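Chapter 7
When the Arm Does Not Stop: Faults, Near Misses and What We Learn from Them

On July 4, 2023, a bench-mounted robot arm at the Vallcombe training laboratory kept moving for longer than it should have after its operator released the enable switch. It travelled a short distance, pushed a plastic bowl off the table and came to rest against the side wall of its enclosure. No one was hurt. The operator, Ihor Hrytsenko, wrote two lines in the log, reset the controller and carried on with the afternoon's work.

Those two lines are the reason the incident can be studied at all. When the laboratory went back through its records in August, it found the same behaviour had been logged on 5 earlier occasions, each time in different words. One entry called it "a bit of drift". Another said the arm "felt heavy on release". Read one at a time they did not look like a fault. Read together they described a delay between the release of the switch and the removal of the motion command.

This chapter deals with faults of that kind. Chapter 6 covered the sudden failures: broken gears, severed cables, a supply that trips and takes the whole cell down with it. Those are dangerous, but they announce themselves. The faults considered here build up slowly in equipment that still appears to be doing its job.

7.1 The bench cell

Most of the examples are drawn from two-armed bench cells. In a typical cell, the arms are mounted on opposite sides of a table and reach inward over a shared work area. Walls or curtains enclose the table on several sides, and the objects to be handled are set out between the arms. In the Vallcombe programme these were household items and toy groceries, chosen for their range of shapes and for the fact that they could be dropped without much harm.

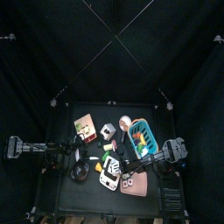
A shared work area brings its own hazards. Either arm may enter the space the other is using, and neither controller will necessarily know it. Objects shift during a task, so a path that was clear at the start of a run may be blocked by the end. Cables deserve special attention. A cable that crosses the work surface can be pinched under a gripper, dragged along with an object, or pulled tight when an arm reaches to its limit. Each of these loads the connector, and a connector that has been loaded many times may begin to drop signals well before it fails outright.

That is what had happened at Vallcombe. The enable signal for the right arm ran through a connector rated by its supplier, Jotov, for 2,000 mating cycles. It had been mated far fewer times than that. It had, however, been tugged sideways whenever the arm worked at the far side of the table, and the rating said nothing about side loads. The contacts had spread slightly. The signal chattered on release, and the controller's filter, set at 400 milliseconds to ignore electrical noise, treated the chatter as noise and held the last valid command.

Neither part had failed by its own specification. The connector still conducted and the filter did what it had been set to do. The fault lay in the combination.

7.2 Why it was missed

Halina Grabowska led the review. Her report lists three matters that allowed the fault to persist, and we will return to each of them.

The first was the log itself. Entries were free text, with no field for the arm, the task or the position at which the behaviour occurred. A search for "stop" would have found only one of the earlier entries.

The second was the pre-start check. Operators tested the enable switch with the arm in its home position, where the cable hung slack and the connector was under no load. The test was passed every morning. It would have been passed on the morning of the incident whatever state the contacts were in, short of complete failure.

The third was the size of the equipment. A small arm handling toy food does not look like a hazard, and staff had become used to reaching into the enclosure to straighten an item between runs. The procedure required the arms to be isolated first. In 137 recorded resets, the isolation step was ticked every time, but the controller's own history showed that power had often remained on.

It would be easy to put this last point down to carelessness. The report does not. Isolating the cell meant walking to a panel on the other side of the room and then waiting for a full restart — a long interruption for the sake of picking up a fallen cup. The laboratory has since moved the isolator to the front of the bench.

7.3 Terms used in this chapter

A fault is an abnormal condition in a part or system. A failure is the loss of a required function. A fault may exist for months without causing a failure, and a failure may occur in a system where no single part is faulty.

A near miss is an event that could have caused injury or damage but did not. The Vallcombe incident is classed as a near miss because the enclosure was closed and no hand was inside it.

A latent fault is one that is present but has not been revealed by normal operation or by the tests in use. Section 7.4 sets out a method for finding latent faults in stop circuits, beginning with the cable run and working back to the controller.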